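Working rules for mobile manipulators outside the fence

Killian Riviere spent six years writing machine safety procedures at Kuzmenko before moving to Statstead, where he now maintains the site rules for mobile manipulators that handle textiles in finished interiors. The current revision took effect on 28th March. It runs to 74 clauses.

"Most of the clauses are short," Riviere says. "A technician should be able to read one standing up."

The rules begin with the work area. A heap of clothing in a corner is treated as a separate case from a heap in open floor, with its own approach speed and force limit. The arm has fewer ways in and fewer ways out, and the wall is a hard stop on two sides.

"In open floor we allow 100 millimeters per second on final approach," Riviere says. "In a corner it's half that. People ask for an exception when the cell is behind schedule. There is no exception."
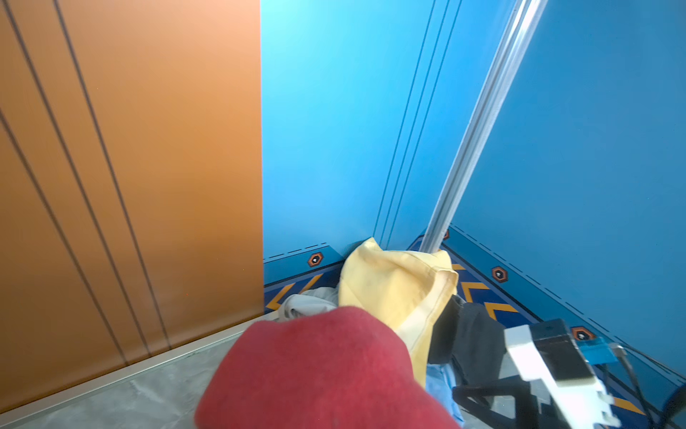
Fixed surfaces are covered in section 6. Panels, rails and baseboards are entered in the site map as no-contact items, and any touch above the logging threshold is recorded as an event even if no mark is left. Riviere rejected an earlier draft, prepared with the integrator Vandus, that recorded only visible damage.

"A scratch is a late indicator," he says. "I want the contact that came before it."

Cables receive more text than any other component. The operator checks slack with the wrist at both ends of its travel before the first pick of each shift. If a loop can reach the fabric, the run does not start.

Garments are to be taken singly. When a grasp brings up a second item, the arm lowers both and opens. Shaking is prohibited. The test record behind that clause covers 2650 grasps logged in Simudon, and Riviere expects to add a second set in May, with heavier knits.

He is less satisfied with the clause on restarts. It requires a person to look at the work area before clearing a stop, but does not say from where.

"Two operators can read that differently, and they do," he says. "The next revision will give a standing position and a distance."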